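How to set up a work board on a good timber table

Posted 15/12/2023 by Anouk Verhoeven

I ruined a perfectly nice table in October with one glue gun and a bad attitude, so this one comes from the heart! If your only big flat surface is also the one you eat off, a white board laid straight over the top is the cheapest fix I know (mine cost me 17 dollars as an offcut, bless the bloke at Hiretti).

First, measure the tabletop and go a little smaller front to back. I like a thin strip of bare timber showing along both long edges, so I can see the board's sitting straight and there's somewhere to get my fingers under it later.

Next, wipe the table down. Properly! One crumb under there and the whole thing rocks, and you'll be chasing the wobble all arvo. Then lower the board flat, one long side first, and nudge it into line. Don't drag it, or whatever grit you missed will leave a scratch.

Colour matters more than you'd think. I tried a dark green one from Pasia and kept losing bits on it, whereas pale and smooth shows up everything, peachy little pieces included.
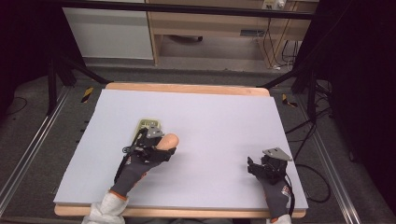 Anyway, once it's down, give yourself a week before you decide where things live. I keep the middle clear and work with one hand on each side, and anything I'm not using goes off the board completely (a tray on a chair does me fine). If the board slides about, put 2 strips of non-slip drawer liner underneath, one near each end.

For cleaning, warm water and a drop of dish soap, then dry it with an old tea towel. Skip the scourer. When you're finished for the day, stand it on its long edge behind a door so it doesn't bow.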